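10/1/18

Monday, and the laundry has won again. I folded exactly one thing (the mint green one, and I was very proud of it) and then the rest just sort of landed on the sofa in a heap, white on one side, gray on the other, right on top of the zigzag blanket I keep promising to keep nice!
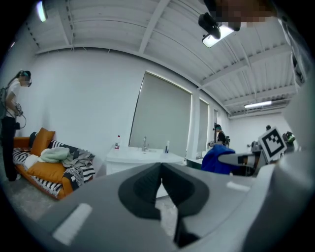

Anyway, I still love those orange cushions. I got them in June from Panis, 3 stores and 62 dollars later, and they go so well with the sofa that I forgave the price by dinnertime. Tomorrow I want the blanket shaken out and both cushions back where they belong. The blue cloth can wait till Wednesday. Tea now, then bed.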